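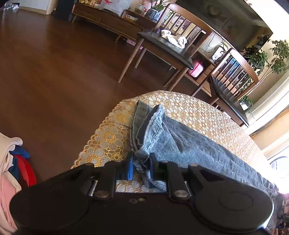 Tromemau library to lend sewing machines and drills from next month

28 April 2025

Members of Tromemau library will be able to borrow household tools and small appliances as well as books under a scheme agreed by the town council last week.

The collection has 276 items at present, most of them given by residents after an appeal in December. It includes sewing machines, cordless drills, carpet cleaners, a pasta maker and a set of folding tables for parties. Everything electrical has been tested by Otano, the repair firm on Clillo Street, which turned away a number of donated kettles and one very old floor sander.

Loans will last for 7 days and can be renewed once if there is no waiting list. Each member may have 2 items out at a time. There is no charge for hand tools. Electrical items cost £3 a loan, and the money will go towards spare parts and retesting.

Anjana Kodikara, who manages the library, said the idea came from people asking at the desk where they could hire a ladder for an afternoon.

"We used to send them to the hire shop on the ring road, but that closed, and the next nearest is a bus and a half away," she said. "A lot of people here live in flats and have nowhere to keep a carpet cleaner even if they could afford one."

The items will be kept in the former reading room on the ground floor, where shelving was put in over Easter. Newspapers and magazines have moved upstairs next to local history — a change that drew 14 written complaints when it was put to members over the winter. Large-print papers will stay by the front desk.

Roughly 200 people have signed up already. They will need to show their library card and proof of address the first time they borrow, and under-18s must come with an adult. Ladders over two metres are not included for now while the council looks at its insurance.

Miyuki Ikeda, who runs the Fakir café opposite the library, has put her name down for the folding tables.

"I've been borrowing chairs off the church for years," she said. "They've been very good about it, but they do like them back by Sunday lunch."

The council has put aside enough money to run the scheme for a year and will then decide whether to carry on. A similar service at Clillo Street school, open to parents only, closed after one term when its storeroom was needed for a classroom.

Donations are still being taken at the front desk during opening hours. The library is short of hedge trimmers and wallpaper steamers, and has asked people not to bring in any more slow cookers.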